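4.3 Checking the placing height after a move

Do this whenever the arm has been unbolted, or the table shifted, at the Flonen cell. The Vurkholm software will report "aligned" as soon as the routine finishes. Treat that as a claim, not a measurement – it said the same thing in January with the stand 15 mm out.

1. Set arm speed to 2 per cent. The wizard suggests 100. Ignore it.

2. Put the clear stepped stand on the table with the lower step in front. Clean it first. Fingerprints help the sensor find the edges, and you don't want a pass you can't repeat.

3. Check that the cables along the outside of the arm have slack at full reach. The Brorkedel clips are sold as self-adjusting. We haven't seen them adjust anything.

4. Load a white cup in the gripper and jog until it is directly over the stand.
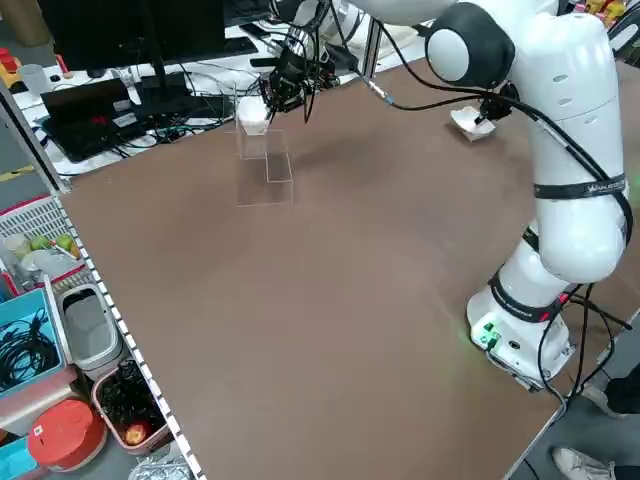
5. Lower in single steps and stop before contact. Judge the gap by eye from the side of the table, at step height. The on-screen view flatters it.

6. Save the height under a new name. Do not overwrite the old one.

CAUTION: Keep hands off the table while the base lights are green. Green means powered, whatever the colour suggests.

NOTE: The Sorensen sheet gives 51 cycles as enough to prove a placing height. We don't know where that number came from. Run them anyway, then repeat step 5.

Section revised 2018-03-17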